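Brown spots on stainless cutlery, one make only

limescale_lou
Moved to Fodbridge in December and the forks have started coming out of the dishwasher with small brown marks near the tines. Machine is a Raltex, 13 place settings, salt topped up, Dafis tablets. The knives are a different make and are fine. The forks are Rultar and had 12 years in soft water with no trouble.

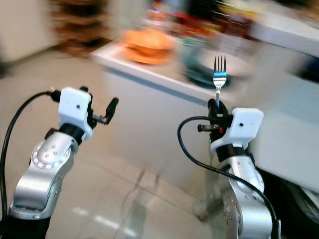 Fork, upright, with the counter behind.

Is this rust from the forks themselves, or rust landing on them from elsewhere?

tinplate
Landing on them. Check the basket for chipped coating and bare wire. One rusty rack end will spot a whole load. Rub one mark with cream cleaner: if it comes off and the surface underneath is smooth, it was deposited. If there is a pit, the fork is corroding.

Pell_R
Disagree that it must be the rack. Forks with no nickel in them mark far sooner than the better grades, and a loose salt cap will raise the chloride in the wash. Try a magnet. If it grips hard, you have the cheaper grade.

tinplate
A magnet proves little. Plenty of decent knives are magnetic too, and the knives are fine.

Pell_R
Knives are a hardened grade and pit before forks do, as a rule. I accept it is odd that they are clean here. 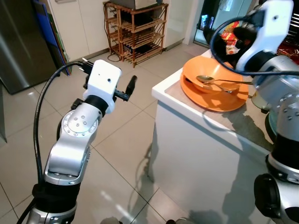 Mixed metals are the other thing to rule out before blaming either the rack or the salt. Aluminium pans and foil trays react with strong detergent, and they can leave grey smears on whatever touches them. The polished aluminium links on that arm show the sort of finish I mean: bright now, but one hot cycle with a tablet would turn it dull grey. Wash anything like that by hand, and keep silver plate away from steel in the basket.

limescale_lou
Salt cap was a quarter turn loose. Marks rubbed off five forks, one has a pit. No bare wire that I can find.

tinplate
Then I concede the salt, but not the grade.

Related topics
Dafis tablets not dissolving
Raltex filter: how often?
Water softener settings, Fodbridge area
White film on glasses after 100 washes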